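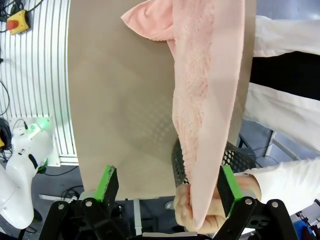 Towel Folding with a Two-Finger Gripper
Project report, Robotics Club, spring term
Kaiwen Zeng and Duarte Guerreiro

1. Goal

Our project was to teach a robot arm to fold one bath towel into quarters and put it in a basket. We called the project Skotport. The club had done rigid objects before (blocks, cups, bottle caps) and we wanted to try cloth. A block has one shape. A towel has a different shape every time it lands on the table, and the corner you need is often under something else.

2. Setup

We used a parallel gripper with green pads on the inside of the fingers and a small camera at the wrist. All work was done on a plain tan tabletop with a perforated black basket. We kept to one pink terry towel for the whole project. Kaiwen wrote the corner finder and Duarte wrote the motion code, which we named Vorkallow.

The towel had to start in a new position each time. We wrote 12 starting positions on cards, from "flat" to "dropped from shoulder height," and drew a card before every run.
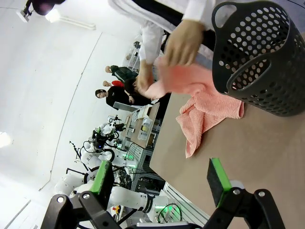
Resetting the towel by hand took longer than we planned. In February we got through 16 runs in an afternoon. Later we had one person on the towel and one on the laptop, and the pace improved.

3. Finding corners

The first version looked for sharp angles in the outline of the cloth. It worked when the towel was flat. When the towel was bunched up, it picked folds in the middle and called them corners. The second version looks for the hem as well as the angle. The loops of the terry and the smooth band look different enough to the camera that the hem can usually be followed to its end.

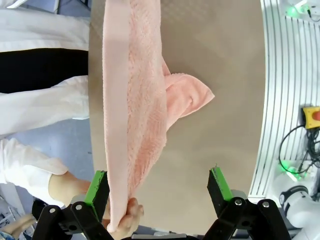

We labeled 197 pictures for the second version, and 96 of them show a corner lying on top of another layer. Those were the hardest to label. Kaiwen and I disagreed on several and ended up throwing out the ones where we could not tell which layer the corner belonged to.

4. Results

The flat card was folded on most tries. The dropped card was folded on very few. The most common failure was the gripper picking up two layers at once, so the fold came out crooked. The second most common was closing above the cloth and lifting nothing. Placing the folded towel in the basket was only tested at the end and needs more work.

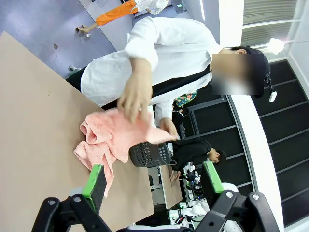
Why not use a thinner cloth, like a dish towel?
We tried one in the first week. It slid on the table when the fingers touched it, and the terry towel stayed put.

5. Next steps

Tang, the club's other cloth group, has a regrasp routine that lets go and tries again if the first grip is bad. We want to add it to Vorkallow next term and then run all the cards again with a second towel in another color.

Code and labels are in the club folder under Skotport. The starting cards are in the drawer with the spare pads.

D.G.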